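Applies to the Vindau tabletop, part 1627, and to any unfinished or oiled butcher-block top of similar construction. Last revised March 9, 2019.

# Re-oiling a butcher-block top

Edge-glued wood strips take up oil at different rates. The end joints between strips take up the most and dry out first. Re-oil when a drop of water placed on a joint darkens the wood within a minute. Do not wait for the surface to feel rough.

## Materials

- Ririco wood oil, or another penetrating oil without wax
- Sandpaper, 180 and 240 grit, with a hard cork block
- Lint-free cotton cloths
- Plastic scraper
- Dish soap, diluted in warm water

## Preparation

1. Move pots, trays and loose items off the area to be treated. Large tops can be done in two halves, split along a glue line.
2. Scrape off dried residue with the plastic scraper held flat. A metal blade will lift fibers at the joints.
3. Wipe with the soap solution, then with clean water. Wring the cloth well. Standing water opens the joints.
4. Let the top dry overnight at 23 °C or warmer. Concrete floors hold moisture, so a table kept on one may need longer, especially on the underside.
5. Sand along the strips with 180 grit, then 240. Use light, even pressure. Dark rings left by plant pots usually go deeper than the surface – sand them gradually and over a wide area, or leave them.
6. Vacuum, then wipe with a dry cloth.

## Oiling

1. Pour a small amount of oil on a cloth. Do not pour it on the wood.
2. Work it in along the strips, one section at a time. Go over the end joints again while the surface is still wet.
3. After 15 minutes, wipe off everything that has not been absorbed. Oil left on the surface turns sticky and collects dust.
4. Leave overnight and apply a second coat in the same way.
5. Oil the edges and the underside with one coat. A top sealed on one face only will cup.

Lay used cloths flat outdoors to dry, or soak them in water before disposal. Crumpled oily cloths can self-heat and ignite.

## Putting things back

Wait two full days before setting anything heavy on the top. Pots need a saucer with a glazed base or cork feet; unglazed clay passes water straight through. Succulents are easy on the wood as they need little watering, but a slow leak under a small pot can go unnoticed for weeks. Lift each one when watering and check underneath.

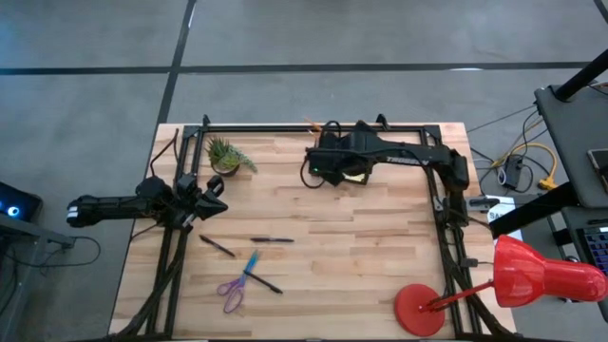
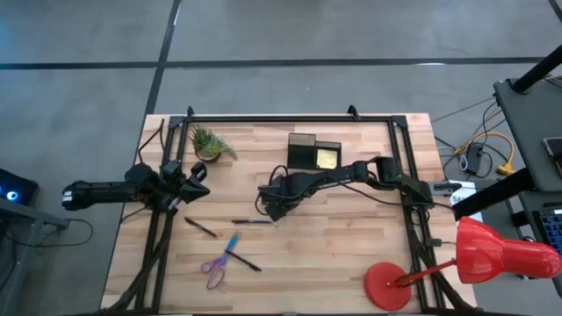 *Butcher-block top on a gray concrete floor, Skollstead workshop. The potted succulents are near the far left corner in the first picture.*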